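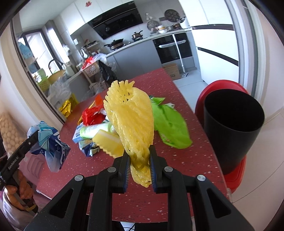

Session 4 of this course is about buying things, a skill engineering programs leave to chance. The product under review is the Skilla hand-held gripper kit, sold by Judiletti to labs that want people to do household chores with robot-style fingers and record the results. The brochure calls it "ready for any home," and brochures are written in very tidy homes. A fairer test is a kitchen table with crumpled snack bags on it and one of those yellow foam nets that fruit comes wrapped in. The net is a good test object because it weighs next to nothing and is mostly holes. Pinched at the lower tip between two fingers, it gives the pads very little to hold. Keep it in mind when we get to the data sheet.

What you get for your money

The standard kit has 2 grippers, a charger, spare pads and a manual of 271 pages. I have read the manual. Pages on pad care are good. Pages on calibration appear to have been translated by someone who was angry at the time. The Petrauskas service plan is extra and covers pads, linkage and "reasonable drops." Ask for the definition of reasonable in writing before you sign.

Reading the data sheet

Grip force is listed as a maximum. For trash, wrappers and foam you care about the minimum, and that number is missing. Write to the seller and ask for it. Students last June got a reply in almost 20 days, and it was a link to the brochure.

"Object range" is given as a width. Width tells you whether a box will fit between the fingers. It says nothing about a plastic bag, whose width is whatever the bag feels like that morning.

Battery life is measured with the gripper opening and closing on air. Air is a cooperative object – test with something else.

Lab task for Monday

Work in pairs. Bring a bag of clean packaging from home: soft, stiff, shiny, see-through. Make 25 pickups with the Skilla and the same 25 with the older Talska unit in the cabinet. Use the same person for both, and swap the order halfway through. Log each try as held, slipped or crushed. "Sort of held" was popular last term and is no longer accepted.

Hand in one page: would you buy it, for which job, and what would you ask the seller first? Price alone will not count as a reason. Please return the spare pads to the tray, including the ones stuck to your sleeve.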